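18 November 2019

Paste tests for the box repairs, continued. Still trying to settle on one adhesive for split corners and torn lid flanges.

Batch A: wheat starch, cooked, 1 part to 5 water. Sieved twice. Brushes out well but the gray board took on too much water and cockled along the grain. Flattened most of the way overnight under the heavy boards.

Batch B: methylcellulose, same board offcuts. No cockling. Peels at the corner if you work it with a thumbnail, so no good alone on a lid.

Batch C: A and B mixed half and half. Best so far. Slow enough to reposition the tissue, and the corner took 2 days under weight without lifting.

Tissue from Pesta is the thinner one and vanishes on plain board. On printed lids it leaves a slight haze. Catacutan's is heavier and wants a feathered edge, torn, never cut.

The Ziltelitz job is 1,572 boxes, so cooking paste daily is a real cost. Jar from February had gone off, thrown out.

To do: repeat C on coated board. Label the jars.

Blue cardboard boxes: 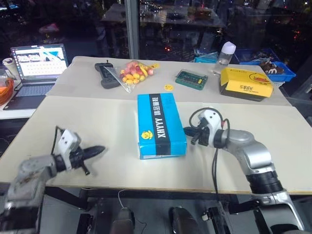
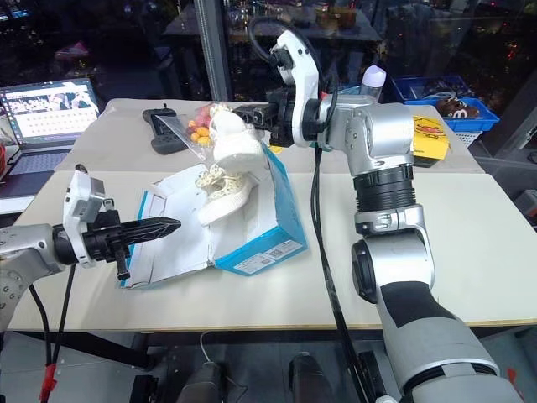
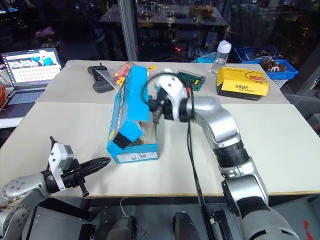
Pacita Barredo read this over and would drop the starch to a third for coated board, since at half it beads up on the coating. She also wants the Collitska board tried before we order more tissue.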